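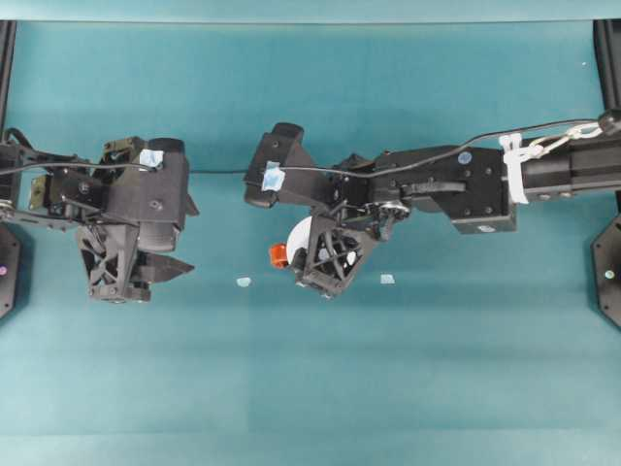 May 31, 2021

Spent most of the morning on the table, and I don't regret it. I went over the teal top from end to end with a damp cloth, then a second time with a clean one, as Letay keeps asking us to do, and then I sat with my coffee and waited for it to dry. It's a lovely color when it's clean.

Then to the dishes. Letay had brought in a box from the Sostmont kitchen and we'd talked for ages about which pieces to keep out for the setting work. I settled on the black mug with the orange-red handle and the plain white bowl – the two are so different from above that even I can't mix them up in my notes. 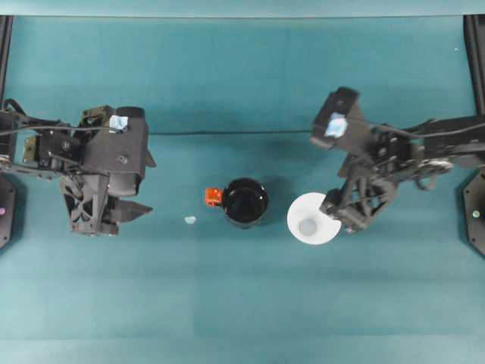
Photo: Meriem Amrani

Meriem thinks the bowl wants more room around it, and she may be right. I'd like to try the mug farther left tomorrow and leave the bowl where it is. Page 376 of the old notebook has Obsa's layout from April, which I was very glad to find again, coffee ring and all.

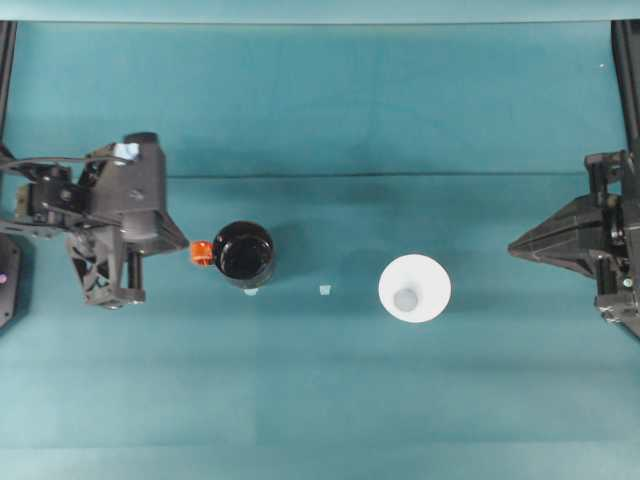 Black cup with its orange handle to the left, pale scraps nearby.

Still to do: ask Huguette whether the box goes back to Sostmont or stays on shelf 6, and get more cloths – we are down to the scratchy ones.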